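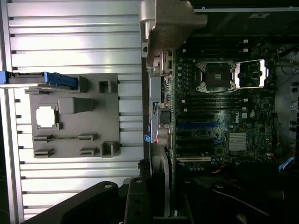
*Open tower with the motherboard and the empty CPU socket.*

## 4. Saving and loading in Clellholm

The game has nine save slots for each player profile. Slot 1 is used by the autosave and you can not write to it by hand.

1. Walk to any lantern on the map and press **Use**.
2. Choose **Rest**, then **Save**.
3. Select a slot from 2 to 9. If the slot is already taken, the game asks you to confirm.
4. Wait until the small bell in the corner stops to move.

> **Caution:** Do not close the game while the bell is moving. The slot can be damaged and it will be shown as "Unreadable".

To load, go back to the title menu and choose **Continue** for the newest save, or **Load** for the full list.

**Note:** Saves made in the Besetti chapter before version 7 do not keep the ferry tickets. Please talk again to the harbor clerk, and he will give you new ones.

**Note:** Your purse holds a maximum of 4,000 coins. Coins over this limit stay in the chest in Kütt, and they are saved together with the chest.

### 4.1 Moving saves to another computer

1. Close the game on both computers.
2. Copy the whole folder `Saves`, also the file `index.dat`.
3. Paste it in the same place on the second computer and start the game.

Corrections to this section: Ebuka Adebisi, Morag Paterson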